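Buying handheld grippers for collecting demonstrations: how many pairs, and what else should be in the budget?

Posted in Equipment and Purchasing

Sombat Kaewkla

Hello everyone. I am preparing the equipment request for our small group and I must send it before the end of January. We want to teach a two-arm robot to pack and unpack small goods, and the plan is to record people doing the work with handheld gripper fingers before we pay for any arms. The arms will be in next year's budget if the first results are good.

My manager gives me 8 weeks and a limited amount of money for the recording stage. I have an offer from Flakness for 4 pairs of fingers with soft pads, and a second offer from Skokora, where the pair is cheaper but the pads are sold separately. Neither offer includes the head camera or the computer.

My doubts are these. Is it better to buy 4 pairs at once, or to start with two and buy the rest later? How much should I reserve for the pads and other parts which wear out? And do I need a special room with special furniture? We have one corner near the stairs which is free in the mornings, and I would like to not pay for more than this. I prefer answers from people who already did such a purchase. Thank you in advance for your patience with my English.

mussa_bench

Start with two pairs. One pair is in use and the other is the spare. We bought more in the beginning and they stayed in the drawer, while we had no money left for disks. Check also that the arms you want next year can take the same fingers. If the fingers on the arm have another shape, you will have to record a lot again. Ask Flakness for this in writing.

Pads: ask for the price of replacement pads before you compare the two offers. Skokora looks cheap until you add them.

oldtimer_k

Just rent everything. Buying is a waste.

tinplate

I am also not a native speaker, so I hope we will understand each other well. I made this kind of budget last year for a team of similar size, and I will tell you which lines were in it and where I made mistakes.

The fingers were the easy line. I agree with the answer from mussa_bench that two pairs are enough for the first weeks, but please order one extra set of marker plates. The tags must stay flat and clean, and when a corner is scratched the tracking becomes worse and you lose the morning looking for the reason. We printed our own plates later and it cost almost nothing, but you need somebody who will measure them correctly.

The second line was storage and the computer. I planned 600 recordings and I calculated the disk for exactly 600 recordings. This was my biggest mistake, because we also kept the bad ones to study them. Take double. Put the backup disk in the same request, as it is difficult to explain later why you need one more.

The third line was the objects. People forget it completely. I put 40 dollars for boxes and small tools from the hardware store, and it was enough only for the first round. Cardboard boxes become soft at the flaps after many repetitions, and then they do not behave as in the beginning. Buy them in a pack so that all have the same size, and write the size down.

For the room I would not spend anything yet. An ordinary table is good, and your corner near the stairs can be fine.
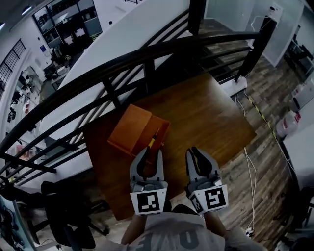

What I would pay for is the time of the person who records. In my first budget this line was zero, and my manager asked on a Wednesday who was doing the work of that colleague in the meantime. I had no answer. Half days are realistic, since arms and neck become tired when you look down for long.

About the two offers, I bought from Premby, so I cannot compare them for you. Ask both how long the delivery of spare pads takes. With Premby it was longer than the delivery of the fingers, and this was not written in the offer.

Sombat Kaewkla

Thank you, this is very useful. I will change the request to two pairs with spare pads and plates, and I add a line for the working hours. I have written to Flakness about the mounting on the arms and I wait for their reply.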